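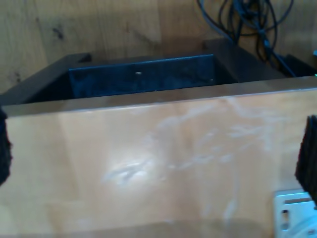
Ivalu Terkelsen, writer of customer guides, Humer

Section 5: First start of the Frota tank pump and setting of the Suka controller

This section is for the owner of the house. The pump must already stand on its base, and the pipes to the tank and to the house must be closed and tight (see the section before). If your installer has made the first start for you, go directly to "Setting the watering times".

What you should have near you
The small grey key for the filter cover
A bucket of 10 litres, filled with clean water
The card with the controller code, which is inside the lid of the carton
A torch, if the pump is under the house

Filling the pump

1. Switch the pump off at the wall and pull out the plug.
2. Open the valve between the tank and the pump. The handle must be in line with the pipe.
3. Turn the filling cap on top of the pump to the left until it comes free. Keep the rubber ring, it falls easily in the grass.
4. Pour water slowly from the bucket until it stands at the edge of the opening. Wait one minute. The level will go down a little, and you pour again.
5. Put back the rubber ring and the cap. Close by hand only.

CAUTION: Never let the pump run without water. The seal can be damaged in less than a minute and this damage is not covered by the guarantee.

Starting

6. Open one garden tap, the one that is most far from the pump.
7. Put in the plug and switch on. In the beginning the tap will spit air. This is normal.
8. When the water comes in an even stream, close the tap. The pump should stop by itself after a short time.
9. If the pump does not stop, or if it stops and starts again every few seconds, there is a leak somewhere on the house side. Switch off and look at all joints with a dry paper towel.

Note: If your suction pipe is more than 29 metres long, steps 4 to 8 must usually be done two times.

Connecting the controller

The Suka controller can work alone, with its own clock. You need the network only if you want to see the tank level on your phone or receive the rain forecast. Wireless is enough for most houses. In a shed with metal walls we recommend the cable.

10. Take off the lower cover of the controller. It is held by two clips, press both together.
11. Push the network cable in the socket marked NET until you hear a click. Lead the cable through the rubber entry at the bottom, never from above, so that rain cannot follow it inside.
12. Leave a small loop of cable under the controller and fix it with the clamp – it should hang without pull.
13. Put the cover back. The lamp beside NET blinks for a while and then stays green.

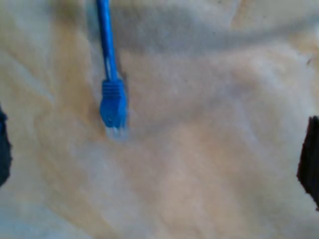
Network cable with blue jacket and ribbed boot.

The cable is not in the carton. Any normal network cable is suitable indoors. Where it goes through the garden it must be of the outdoor type and lie in a conduit, apart from the power cable.

Setting the watering times

14. Press MENU and hold it until the hour blinks. Set the hour and the minutes with the arrows.
15. Choose the zone. Zone 1 is the valve nearest to the pump.
16. Choose the days, then the starting time. For lawns we advise 5 am. For pots and vegetable beds you can add a second short time in the evening.
17. Choose the duration. Begin with 10 minutes and look at the soil the next day before you give more.
18. Press OK. The display shows the next start, for example SAT 5:00.

Note: Some councils allow garden watering only on certain days, also with tank water when the tank is topped up from the mains. Please ask your council before you set the programme.

Messages on the display

LOW: The tank level is under the suction point. The pump is blocked until the level rises. You don't need to reset.
AIR: The pump has lost its water. Repeat the filling from step 1.
829: The controller does not find the level sensor. Check that the sensor plug is dry and pushed in fully, then switch off and on. If 829 comes again, the sensor must be changed.
No text, but the lamp is red: Call the service.

Before winter

In places with frost, open the drain screw of the pump in May and leave it open. Store the filter cartridge indoors. In mild areas it is enough to run the pump once per month, so that it does not stick.

Service and spare parts: Humer workshop, Bolelville. Please have the serial number ready, you find it on the label under the motor.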